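¿Cómo guardar los títeres entre funciones sin que se estropeen?

Publicado en Teatro infantil y títeres

Nirnel
Llevamos una obra para niños de 3 a 6 años con títeres de guante, cabezas de papel maché. Después de 14 funciones, dos cabezas tienen la pintura saltada en la nariz. Los transportamos en una maleta, envueltos en camisetas viejas. La sala tiene 41 butacas y no hay camerino, así que todo se queda detrás del telón. ¿Qué usáis vosotros?

Vusumuzi Swanepoel
La maleta es el problema – las cabezas chocan entre sí. Haz una bolsa de algodón para cada títere y cuélgalos de una barra, con la cabeza hacia abajo. Para la pintura, dos capas de barniz acrílico mate. El brillante refleja los focos.
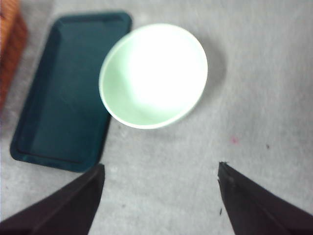 Los retoques hazlos siempre con el mismo color de la función, guardado en un bote cerrado. Nosotros mezclamos de nuevo un verde para la rana y no salió igual. Al final tomamos como muestra un cuenco verde menta pálido como ese y repintamos la cabeza entera. Con luz fuerte el tono casi se va a blanco, así que pruébalo bajo los focos antes de barnizar.

Cuto
Yo los meto en cajas de zapatos y ya. Unas 173 funciones y siguen vivos.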